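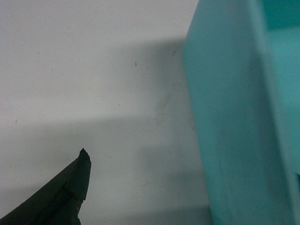 Chapter 6
Picking from a Bin

By now you have an arm that goes where you send it, more or less, and a gripper that closes when you ask nicely. If you have been building along with us since Chapter 1, your Clemomer kit is bolted down, its cables are tied back, and you have probably spent a few happy evenings making it wave at people. Good! Waving is worth more than it gets credit for. But sooner or later everybody wants the arm to pick something up out of a box, and that is where we are headed now.

Boxes are harder than they look. On an open table the gripper can come at a part from nearly any side, and if it misses, it misses into thin air. Put the same part inside a bin and there are suddenly four walls and a floor to worry about, and the fingers have a way of finding all of them. When we started this work in the shared shop at Berna, one November, our notebook filled up with 138 tries before we were willing to leave the arm running while we made coffee. Most of what went wrong came down to measuring – we had measured the bottom of the bin with great care and forgotten that the rim is wider.

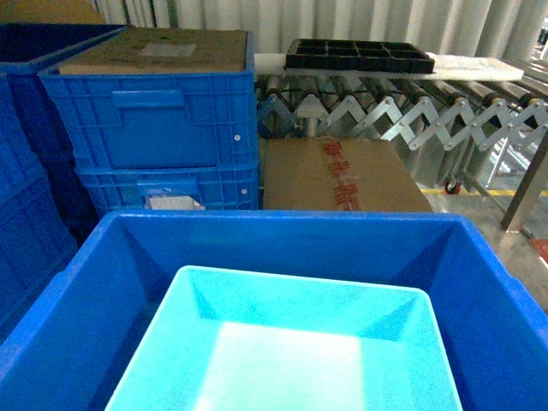
So we will begin with the walls. A bin whose sides slope gives you one width at the top and a smaller one at the floor, and your program needs both. Set one bin inside another and you have a second rim to clear on the way in and again on the way out (the way out is the one people forget). In Section 6.1 you will measure your own bin at three heights and type the numbers into the Takagi planner, which draws a safe column of air for the wrist to travel through. Start the wrist at 250 millimeters above the floor of the bin and bring it down slowly. You can always speed things up later.

Section 6.2 turns to the fingers, and Section 6.3 to the Tromau driver board, where we set how hard they squeeze. Please keep a pencil and a steel ruler nearby for all of it – you will use them far more than the screwdriver.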